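Home · A–Z of the Table · Linens · Bowls & Plates · Tins & Jars · Search

We use cookies to remember which entries you've read. OK / Manage choices

Nesting Bowls
Entry by Bronisława Pawlak, last revised in December

Nesting bowls are bowls made to sit one inside another. They come in two main kinds, and people mix them up all the time (I did, for years!). The first kind is the graduated set, where every bowl is a different size and the whole family packs down into the biggest one. The second kind is the stack, where the bowls are all the same size, or close to it, and each one drops partway into the one below. Strictly speaking the second kind ought to be called stacking bowls. In everyday talk they're all nesting bowls, and I'm going to use the word for both, the way my mother did and the way most shops do.

I've kept this entry going longer than any other on the site, and it has grown in odd directions. If you only want to know how to get two stuck bowls apart, skip down to Sticking.

Names

You'll see them sold as nesting bowls, stacking bowls, nested bowls, bowl sets, and sometimes just "mixing set," which usually means the graduated kind. Dealers in secondhand kitchen stuff say "a nest" for a complete graduated set and "a part nest" when one has gone missing. A part nest is nearly always missing the smallest bowl or the second largest. I have my theories about the second largest – it's the one you take to a potluck.

Shape

The thing that makes a bowl nest is the slope of the wall. A bowl with straight up-and-down sides can't go into its twin at all. Give the wall a slant and it'll go in a little way, give it more slant and it goes in farther, until you're looking at something closer to a plate. Most everyday cereal and soup bowls land somewhere in the middle, so that a stack shows you a band of each bowl below the rim of the next.

That band is worth caring about when you're buying. I call it the step. A small step means a short stack that fits under a low shelf, and it also means the bowls grip each other more. A big step gives you something to get your fingers around, but nine bowls with a big step make a tower that I wouldn't want over my head.

The foot matters too. A bowl with a tall foot ring stands nicely by itself and then rests its foot on the inside of its neighbor, right where the spoon goes. On glazed pottery, an unglazed foot ring will leave gray scuffs over time. Run your thumb around the foot before you pay. If it feels like sandpaper, either pass on it or plan to put something between the bowls.

Materials

Pottery and stoneware are the heavy end. They hold warmth well, they chip at the rim, and a tall stack of them is hard on a flimsy shelf.

Glass nests beautifully as far as looks go, and colored glass is hard to resist. It's the material I'd least like to stack, though. Ribbed or cut glass has high spots that rub, and a thin rim pressed against a thick base isn't a fair fight. I keep my glass bowls beside the stack, each one by itself. Yes, it takes up room.

Enamel on steel is light and cheerful and chips if you look at it wrong. Plain steel is the workhorse, and the noisiest by a mile. Wood nests fine so long as it's completely dry. Plastic and its cousins are the lightest of all and come in the best colors, and they're what I'd hand to a child who's setting the table.

Color

Mixed colors are a big part of the fun! There are two schools here. In one, each size has its own color, so that you learn to ask for "the yellow one" and everyone in the house knows how big that is. In the other, all the bowls are one size and the colors are just colors. The second is better for families, I think, where every person picks a color and defends it for life. My sister had the orange one when we were little and she'd still arm-wrestle you for it.

The Nanard catalog that Aniela Rutkowska lent me (she collects the paper, I collect the bowls, it works out very well) lists 13 colors for a single bowl. Green appears three times, under three different names. Aniela and I laid out what we had between us one evening and couldn't agree which green was which, and we were both sober. Kastside went the other way and sold everything in a single cream color with a colored line at the rim, and those are lovely, but you can't tell a child "bring me the cream one" and get anywhere.

If you're putting together your own mix, you don't need an even spread of colors. Two of one and one of another looks perfectly happy in a stack. What does help is having the same finish all the way through. Shiny next to matte always looks to me like somebody ran out.

Sticking

Now, stuck bowls. Two smooth bowls with a small step can lock together so tight you'd swear they were glued. The usual cause is putting them away damp, with a film of water sealing the gap. The other cause is stacking them straight from a hot wash, one warm and one cool.

Stand the pair in warm water so the outer bowl warms up, and put a little cold water in the inner one. Warm, I said, and cool, with no boiling kettle and no ice, especially with glass. Wait a few minutes and twist. Don't pull straight up, twist. A drop of dish soap run around the join helps, and so does patience, which I'm short on. Never pry with a knife. I've got a Myklebust bowl with a bite out of the rim to remind me.

Handling a stack

A stack is safest moved upright, with one hand under the bottom bowl. Carrying it sideways, gripped across the rims, works for a short hop if the bowls are light and there are only a few of them, but the inner ones are free to slide out toward the open side. For a heavy stack, take it in two trips. It isn't a contest.

A cloth on the table is a real kindness to bowls. It quiets them down and it takes the sting out of a clumsy landing. The trouble is that a slippery cloth will travel when you push a stack across it, so lift, don't slide. I like a woven cloth with a bit of weight to it, in a check or a big square grid. Pattern hides soup. I'm fond of anything with birds on it, too, so my opinion on tablecloths can't be trusted completely.
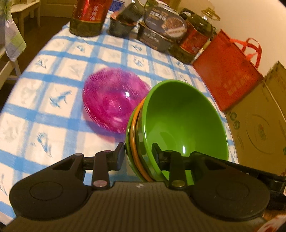
Three nested bowls, green, orange and green, tipped on their side over a blue-and-white bird cloth, with a magenta glass bowl on the table.

The far side of a table tends to fill up with packages, and I'm as guilty as anyone. Tall canisters, flat tins, gift boxes too pretty to put in a cupboard. If you're sorting bowls, push the tall things to the back where your sleeve won't catch them, and keep a clear patch in front big enough for the largest bowl plus both your elbows.

Storing

Put the stack where you can reach the bottom of it without stretching. Shoulder height is the limit for pottery, and I'd go lower. Light bowls can live higher up. Felt circles or folded paper towels between pottery bowls are worth the bother, and an old cotton napkin cut in quarters does the same job for nothing.

Check your clearance before you buy a set. It sounds silly, but I once brought home a graduated nest that fit in the cupboard perfectly well and couldn't be got in through the cupboard door. It lived on top of the fridge for 13 months – I know because that's how long we had that apartment.

For bowls you only use at holidays, a lidded box is better than an open shelf. Label the side of the box and not the top, or you'll be lifting boxes to read them.

Collecting

Complete graduated nests cost a lot more than the same bowls picked up one at a time, so if you've got the patience, build your own. Take a note of the rim widths you already have. Better yet, carry a strip of paper marked with them, which weighs nothing and can't run out of battery. Vakorow bowls are the easy ones to start on, with the size pressed into the foot of most of them.

Don't be snobby about mismatched makers. A Kastside will sit in a Nanard as if they'd been raised together. A Myklebust won't sit in anything but another Myklebust, and Aniela says that's the whole charm of them. She has about 90 bowls, so she's allowed a view.

See also: Foot rings; Colored glass; Checked tablecloths; Canisters and tins; Potluck, lost property of

Get new entries by email. Enter your address to join the newsletter.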